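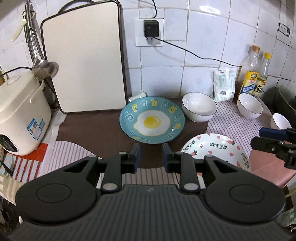 Visit notes: Pendedance software group, Grirnumcombe

Tuva Moen and I spent most of a day in July with the software group at Pendedance. We went to look at their manipulation stack, mainly the parts between raw demonstrations and a policy that can be deployed on an arm. Hardware was covered in an earlier trip by Scanlon and I leave it out.

Cathal Tully gave the overview. The stack is four processes: ingest, pose recovery, segmentation and training. They talk through files on disk with a manifest per episode. There is no message bus. A bus was tried and dropped after six weeks because replaying a failed job meant replaying everything upstream of it. With files, any stage can be rerun alone, and Tully reran one for us while he talked.

Pose recovery took up most of the morning. Each hand-held gripper has its own camera, and its trajectory is estimated from video plus inertial data. Kitchens are mixed ground for this. A patterned cloth or a printed label gives plenty of features. Glossy white tile gives a repeating grid and moving highlights, and the tracker will lock onto a reflection if allowed to. Their fix is a mask computed per image that downweights saturated regions, followed by a consistency check against the gyro. Episodes that fail the check go to a queue for review and are not repaired automatically.

Of the last 1000 episodes ingested, 189 went to that queue. Tracey Garside, who maintains the tracker, thinks the threshold is too strict and that half of those would train without harm. She has not tested this yet.

Two-handed episodes add a second problem. The two trajectories are solved separately and then aligned, and the alignment drifts when neither camera sees the other gripper for long. The current solver adds a relative pose constraint whenever one device appears in the other's view.
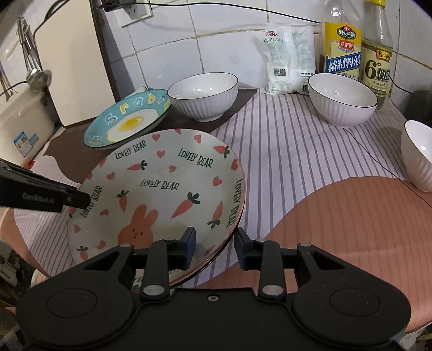
Plates are a bad case for the segmentation stage as well. The segmenter splits an episode at contact events, which it infers from finger width and its rate of change. A bowl or a bottle gives a clear step in width. A plate rim is thin, so the fingers close nearly all the way whether they hold something or not, and the width signal cannot separate a grasp from a miss. Ruairí Mac Suibhne showed us the replacement, a small classifier on image crops between the fingertips. It runs offline only. He labeled 400 crops by hand to start it and has been adding the ones it gets wrong.

The annotation viewer is called Fandell. It shows both camera views, finger width and the recovered paths on one timeline. Moving a boundary writes a new manifest and keeps the old one. Tuva asked for keyboard shortcuts to step between contacts and was told they exist but are undocumented. We would want the documentation before using it.

After lunch Róisín Cullinane took us through control. The policy outputs relative end-effector poses in chunks, and a tracking controller follows them under joint and velocity limits. Latency is measured per device at startup, and stale actions at the head of each chunk are discarded. For two arms she plans both chunks against a shared collision model before either is sent. When the check fails, one arm holds position and the other proceeds. The choice of which arm holds is a fixed setting, and she would like it to depend on which one carries load.

Open items for us:

Manifest schema. Version 7 is current, and our converter reads older ones only.

Review queue. Ask Garside for the rejected episodes with the check values attached.

Crop classifier. Mac Suibhne will share weights but not the labeled crops until naming is cleaned up.

Collision model. Cullinane uses inflated capsules for the fingers. Ours are meshes, so results will not compare directly.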